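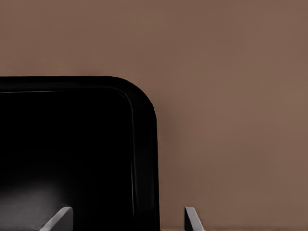 Nasrin Amini objected last session that a hang can't be "read" at all, that visitors go where the light is and where their friends are standing. It is a fair objection and we start with it. Most people do not walk round a gallery in the order the curator had in mind. The notes below are for session 3, Hanging and Rehanging, and they assume you have done the reading from the Istow catalogue.

What we mean by a hang

A hang is the arrangement of works in a given room for a given period. It covers the order of the works, the height, the spacing, what faces what across the room, and what can be seen from the doorway. It also covers the labels, although these are often written by a different department and arrive late. For this course, wall texts count as part of the hang and the catalogue does not.

Three words you will need:

Sightline: the straight view from a place where a visitor is likely to stop. The most important one is usually from the entrance.

Centre line: the height at which the middle of each work is placed. Galleries choose one and keep to it. If a room has a very tall work in it, the centre line is normally dropped for that wall only.

Salon hang: works placed above and beside each other in several rows. Common in older academy exhibitions and now used mostly for small works, drawings and private collections.

The single-row hang

Many public galleries now hang paintings in a single row on a pale wall with a good deal of space between works. Students tend to treat this as the neutral choice. It is a style like the others, and it has effects. It makes each work look finished and separate. It suits large canvases. It is unkind to sketches, studies and anything made as part of a set, which can look thin when given a wall each.

It also costs money, in the sense that it uses up wall. A gallery with three rooms and a single-row policy will show a small part of what it owns. Horațiu Marinescu's essay in your reader sets this out at length, with plans. Read the first half closely. The second half is about storage and can be skimmed.

Case study: the Odanon rooms

The Odanon opened in 1961 with nine rooms, all on one floor and all entered from a central corridor. There is no fixed route. The first hang was chronological, starting at the room nearest the cloakroom, and the staff noticed early on that visitors were starting at the other end, where the windows are. For a while there were arrows on the floor.

The arrows were taken up when Garnet MacDonald took over the displays. MacDonald grouped the works by subject, so that each room could be entered first without loss: harbours, interiors, portraits, work, and so on. Two rooms were kept back for temporary shows. The interiors room was the one people remembered, and it lasted almost 9 years with only small changes.

Points to note from the plans handed out:

The doors are not opposite each other, so you never see from one room into another. MacDonald could put very different works in neighbouring rooms.

The largest picture, a harbour view, hangs on a side wall. You see it only after you have come in and turned.

Labels are to the right of each work, at the same height throughout, except in the portraits room, where they are grouped at the door.

The benches were moved twice. Both moves are marked on the plan in pencil.
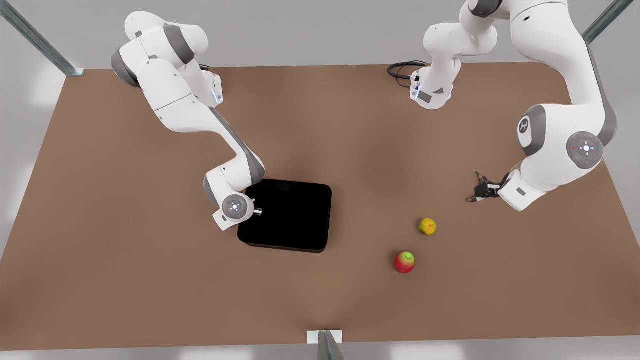 Does a subject hang need more wall text than a chronological one? Usually it needs less on the individual labels and more at the door, where the visitor has to be told what the grouping is. In a chronological hang the date on each label does much of that work already.

Rotating works during a show

Some exhibitions change while they are open. This may be planned, as with works on paper, which can only be in the light for limited periods, or it may be done to fit more artists into a small space. The Srithong prints were shown in this way: 6 at a time, with the wall rehung in the evening after closing.

Practical matters to think through if you propose a rotation in your coursework:

Fixings. If the works are different sizes, the wall will collect holes. Either use a rail, or frame everything to the same outer size. Srithong used matching frames.

Labels. Print the full set before opening, including the ones for works not yet on view.

Press and lenders. Lenders want to know exactly when their work is on the wall. So do the artists. Put the dates in the loan agreement.

Condition checks. Each change is a handling event and needs a written check before and after. Allow time for this when you work out your staffing.

The Stastier show is the usual counter-example. The changes were frequent, the list at the desk was not kept up to date, and several visitors came to see works that had already gone back into store. Amrit Zacharias's review, also in the reader, complains mainly about this and says little about the pictures themselves.

Exercise for next session

Take the blank plan of the Odanon's room 6 and the list of works that goes with it. Produce two hangs, one in a single row and one salon style. You may leave works out of the first but not the second. Mark the centre line, the label positions and the sightline from the door. Add a paragraph on each saying what a visitor would notice first.

Work to scale. Pencil is fine. Bring two copies, as one will be kept for the group file.

Reading

Marinescu, first half, with the plans.
Zacharias, review of the Stastier show.
Ghislain Beaudoin, the short piece on frames. Optional, but useful if you intend to write on works on paper.

The visit to the Odanon is in June. We meet inside the main entrance at 10 am. Bags larger than a small rucksack have to go in the cloakroom, and only pencils may be used in the rooms.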